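5.3 Setting up the floor clearance routine (bedroom layout)

Shared 13 times | 2 comments

This section covers commissioning of the Cuautle two-arm unit for picking litter from a carpeted bedroom floor. It assumes that the base has been charged, that both arms have passed the power-on check in 5.1, and that the head camera has been calibrated as set out in 5.2. Sections 5.4 and 5.5 deal with bench tops and kitchen floors and use different grip settings.

Tools required: 2 mm hex key, lint-free cloth, soft brush, the yellow fingertip gauge supplied with the unit.

CAUTION: Keep hands, feet and pets clear of both arms whenever the status light is green. The arms can move without an audible warning when the unit is in Resume mode.

Preparing the arms

1. Press the stop button and confirm that the status light turns amber.
2. Inspect the fingertips on each gripper. Replace any fingertip that is split or has lifted from its linkage. Fingertips are replaced in pairs, never singly.
3. Open each gripper fully from the service menu (Arms > Jog > Open). Place the gauge between the fingertips. The gauge should slide through without force. If it catches, loosen the linkage screw a quarter turn, re-centre the fingertips and tighten.
4. Check that the cable behind each gripper forms a free loop and does not pull tight at the limit of wrist travel. Rotate each wrist by hand through its full range to confirm.
5. Brush carpet fibre out of the wrist joint. Do not use compressed air, which drives fibre past the seal.

Setting the carpet height

The unit must know the height of the pile before it will lower a gripper to the floor. Carpet height is stored per room, so a value taken in a hallway is of no use in a bedroom with different underlay.

6. Drive the base to an open area of carpet with nothing within reach of either arm.
7. Select Floor > Learn Surface. Each arm lowers in turn until the fingertips meet resistance, then retracts.
8. Read the two values on the display. If they differ by more than 2 mm, move the base and repeat. A persistent difference points to a worn shoulder bearing; see 9.2.
9. Save the value under the name of the room.

Note: Marks and lighter streaks in the pile do not affect the surface reading, but they can be reported as objects if camera sensitivity is set above 30. Leave sensitivity at the factory value for beige and other pale carpets.

Running the trial pick

The trial uses ordinary litter in mixed materials. A drink bottle, a paper cup and a snack wrapper make a suitable set, as each calls for a different closing force.

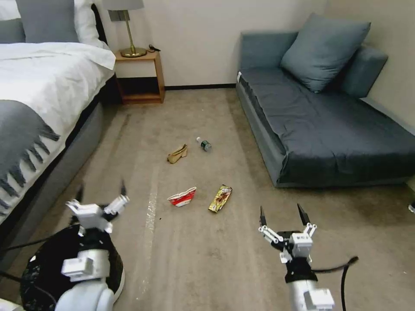
10. Position the base so that the nearest item is within reach of both arms and the furthest is not. The unit should finish the near items before it drives forward.
11. Secure any throw, fringe or bed cover that hangs over the side of the bed. Tassels are read as loose items at low camera angles and the gripper may close on them.
12. Set grip force to Light for paper and film, and to Medium for bottles. With Auto selected, the unit chooses between the two from the camera reading.
13. Release the stop button and select Trial > Single Item. The unit should attempt one item, then wait for confirmation.
14. If the first pick is acceptable, select Trial > All.

The trial is passed when the display shows a score of 91 or higher. A lower score is usually caused by flattened cups, which offer little edge for the fingertips. Repeat step 7 before changing any grip setting. Do not raise the force above Medium to compensate, as this shortens fingertip life.

Small specks and crumbs are outside the capacity of the grippers and are ignored by design. Vacuum these separately once the routine has finished.

After the trial

15. Press the stop button and wipe the fingertips with a dry cloth. Sugar residue from drink containers will harden and reduce grip.
16. Record the score, carpet height and fingertip batch on the service card.
17. Return the base to its dock and check that neither cable is trapped behind an arm.

Fault codes F13 and F30 during the trial both relate to the wrist. F13 clears on restart. F30 requires the wrist to be re-zeroed by a Brosau service centre.

Procedure revised by Macario Villaseñor, Brosau field service, Skasbridge depot.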